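Adding a wrist camera to your simulated gripper

Posted Mar 3, 2020 in Gerix tutorials

By the end of the last part we had an arm that would go wherever we told it, as long as we told it in joint angles. Now we give it a view from the hand, and I think it's the most fun you can have with Gerix in an afternoon!

You'll need the arm model from part one, the Dindex planner running, and a scene with a table in it. Mine is called diltden_bench, so swap in your own name wherever you see it.

Step 1. Make a camera frame

Open the arm file and add a new frame called wrist_cam as a child of the palm link. Don't attach it to either finger, or the picture will slide about every time the gripper opens. Set it back and up a little from the palm and tilt it so that its forward axis points past the fingertips.

Gerix cameras look along +Z, with +Y running down the image. I had mine looking along +X for a whole evening and got a lovely render of the inside of the forearm.

Step 2. Attach the sensor

Add a camera sensor to the frame and set the rate to 30. Faster is possible, but the planner only reads the newest image anyway. Leave noise switched off for now – we'll turn it on once everything lines up.

Save, restart the scene and check that wrist_cam/image shows up in the topic list. If it's there but nothing arrives, the sensor is probably still paused (it starts that way by default).

Step 3. Put a grid on the table

Plain surfaces are miserable for checking a camera, as you can't tell whether you've moved or not. In the scene file, set the table's surface to grid and keep the lines thin. Give the floor a much coarser grid, so you can tell the two apart when the table edge comes into view.

Step 4. Look at the view

Send the arm to its ready pose, open the gripper and bring up the viewer. You want both fingers in view, the palm along the bottom and plenty of table beyond.
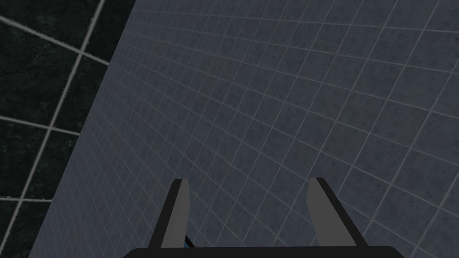
Shabnam Usmani wrote in to say that she checks the transform before she trusts any view: she picks one grid crossing, works out where it should land in pixels, and compares that with the render. Hers was out by 37 pixels the first time, and the cause was a focal length left over from an older Cheema config.

It's a great habit, and quick to do. Run the project_point tool with the table coordinates of your crossing and it prints the pixel position. If you're within 3 pixels, carry on. If you're well off, look at focal length first (mine is 433) and the frame's rotation second.

Step 5. Close the loop

Point the planner's image input at wrist_cam/image and set the mode to servo. Start with a tiny gain and jog the target along one grid line. The arm should follow. If it runs off the other way, flip the sign on that axis and try again.

Next part, in April: adding a block and finding it.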